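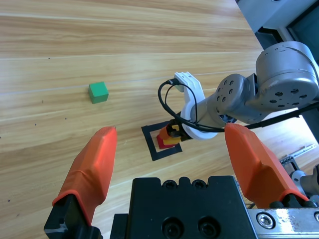

*La mesa de madera clara, con la veta en diagonal y unas motitas oscuras.*

# Trucos de casa para un móvil que ya no es joven

Cada marzo salen teléfonos nuevos y cada marzo el mío, que hasta la víspera iba estupendamente, empieza a parecerme un ladrillo. Antes de gastarme un dineral, le hago una puesta a punto en la mesa de casa con cosas del cajón de la cocina. No lo convierte en otro, pero me quita las ganas de mirar escaparates durante una temporada.

## El puerto de carga

Si el cable baila o solo carga cuando lo dejas en una postura de yoga, mira dentro del puerto con una linterna antes de echarle la culpa a la batería. Lo normal es encontrar una pelusa prensada del tamaño de una lenteja, cortesía del bolsillo del vaquero.

- Apaga el teléfono. Apagado del todo, no con la pantalla en negro.
- Usa un palillo de madera, afilado un poco con un cuchillo para que quede plano.
- Rasca hacia fuera, pegado a las paredes y sin hacer palanca en la lengüeta del centro.
- Ni alfileres, ni clips, ni ese destornillador diminuto que venía con las gafas.

Soplar con la boca mete saliva. Ya sé que con los cartuchos de la consola lo hacíamos todos.

## La rejilla del altavoz

Un cepillo de dientes blando, seco y jubilado, con el móvil boca abajo para que la porquería caiga al suelo y no hacia dentro. Yo estuve dos meses convencida de que me estaba quedando sorda. Mechthild Wyss me pasó el cepillo por el auricular en la sobremesa y volví a oír a mi madre a todo volumen, con las ventajas e inconvenientes del caso.

Para los restos pegados va bien una bolita de masilla adhesiva, de la de colgar pósteres. Se apoya, se levanta y se tira. Si se aprieta, se queda a vivir allí.

## La funda amarilla

Las fundas de silicona transparente amarillean y el bicarbonato no las devuelve a su color. He probado también la pasta de dientes, el limón y el vinagre, y conseguí una funda amarilla con olor a ensalada. Lo que sí sale es la grasa: agua templada, una gota de lavavajillas, 30 minutos en remojo y un buen aclarado. Sécala entera antes de volver a ponerla, incluidos los huecos de los botones.

## El protector de pantalla

Ponlo en el baño después de una ducha caliente, cuando el vapor ya se ha ido y el polvo ha bajado un poco. Si se cuela una mota, levanta solo esa esquina con un trozo de celo y pésca­la con otro.

El que venden en la ferretería Pritchard me costó menos que un café con tostada y ahí sigue. Gwenllian Prydderch compró uno bastante más caro, lo puso torcido a la primera y lleva desde entonces diciendo que así tiene más personalidad.

## La batería, sin supersticiones

No hace falta descargarla hasta el cero. Eso era un consejo para baterías de otra época y sigue circulando con una salud envidiable. Yo procuro moverme entre el 40 y el 80 por ciento cuando me acuerdo, o sea, a días.

Lo que peor le sienta es el calor. No lo cargues debajo de la almohada, ni en el salpicadero, ni encima del microondas mientras calientas la sopa. Si está ardiendo, quítale la funda y déjalo a la sombra; en la nevera no, que coge humedad.

## Espacio libre

Antes de borrar fotos una a una, entra en los ajustes de almacenamiento y ordena las aplicaciones por tamaño. La mía de mensajería guardaba 18 gigas, casi todos de vídeos de buenos días con rosas y cafeteras humeantes. Desactiva la descarga automática en los grupos grandes y, si te preguntan, di que los has visto todos.

Vacía también la papelera de la galería. Lo borrado sigue ocupando sitio hasta que caduca.

## El cajón de los cables

1. Prueba cada cable con el mismo cargador y el mismo teléfono.
2. El que no cargue, al punto limpio. No va a mejorar con los años.
3. Al que sirva, ponle una pinza de pan de molde con el nombre del aparato escrito a rotulador.
4. Enrolla los cables en círculos amplios, sin estrangularlos alrededor del cargador.

Los tubos de cartón del papel higiénico van de maravilla para guardarlos de pie en una caja de zapatos. Queda feísimo, pero se cierra la tapa y listo.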